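About us

Hello! I'm Yara Sleiman, and I run Brusamance from a long, draughty unit on the edge of Gurnville with Fadi Nseir and Majdi Bataineh. We sort, clean and sell on odd lengths of pipe and fittings (yes, really), mostly to people who want one piece and don't fancy buying a whole pack.

I started with 37 offcuts and a borrowed van. We now have almost 149 kinds on the shelves and I still get excited about a good ridged neck!
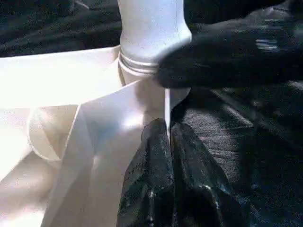 How we work

Everything gets handled before it goes anywhere. Majdi looks after the white stuff, thick and thin, and he's fussy about ends – a rough one goes straight back to the bench. Fadi does the wrapping and the talking, usually both at once.

Send us a measurement, or a sketch on the back of an envelope, and one of us will go and have a rummage. Orders over 30 pieces go through Wissam Najjar at our Rivera store, so please ring him first.

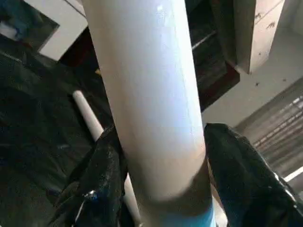

Issue 19

That number belongs to our stock list, which comes out whenever I've got round to typing it. Ask at the counter for a copy, and have a biscuit while you're there.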